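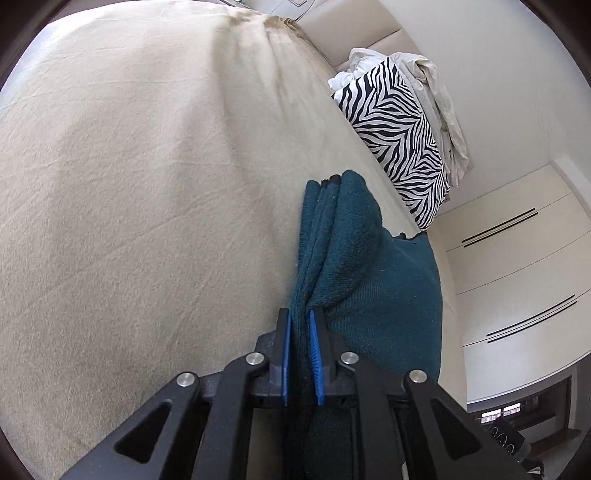
Capítulo 4
La ropa, esa vieja enemiga

Empiezo con una confesión: llevo años dando clase de manipulación robótica y sigo doblando fatal los jerséis. Mi madre me lo recuerda cada Navidad. Así que cuando mis alumnos me preguntan si ya hay máquinas capaces de hacer la colada de principio a fin, me pongo un poco a la defensiva (¡si ni yo sé!).

La respuesta corta es que todavía no, al menos no en una casa cualquiera. En una fábrica la cosa cambia. El verano pasado visité la planta de Haverford, donde una línea de Tronolus coloca 28 piezas metálicas por minuto, siempre iguales, siempre en el mismo sitio, y me quedé embobado mirándola. Luego le pedí al encargado, Fitzgerald Whitlock, que me dejara poner mi chaqueta de punto en la cinta. Se rió y me dijo que ni hablar.

Y tenía razón. Una pieza de metal se describe con seis números: tres para la posición y tres para la orientación. ¿Y una prenda? Cada pliegue es una variable nueva. Si pellizcas la tela por un punto, se mueve también lo que está lejos, aparecen arrugas que no existían y la manga que buscabas queda debajo de todo lo demás. Encima, el punto se estira, y dos agarres casi idénticos pueden acabar en formas muy distintas.

En junio hice con Dexter Doucet un ensayo bastante modesto en el laboratorio de Skornberg. Le dimos al brazo 170 intentos de doblar un jersey tirado de cualquier manera sobre una cama. Salieron bien 10. De los 157 que contamos como fallo, la mayoría se torció en el primer agarre, porque los dedos cogían dos capas en vez de una; los tres restantes los anulamos por un problema con la cámara. Dexter quería anularlos todos.

En este capítulo vamos a ver por qué ese primer pellizco es tan delicado. Empezaremos por el contacto entre los dedos y la tela, seguiremos con los modelos de objetos deformables y dejaremos para el apartado 4.5 el doblado completo. Conviene tener fresco el capítulo 2, sobre todo lo de la fricción. Y si tenéis un jersey a mano, ponedlo encima de la cama e intentad doblarlo usando solo dos dedos de una mano. Apuntad cuántos agarres necesitáis, que en el apartado 4.1 os pediré el dato.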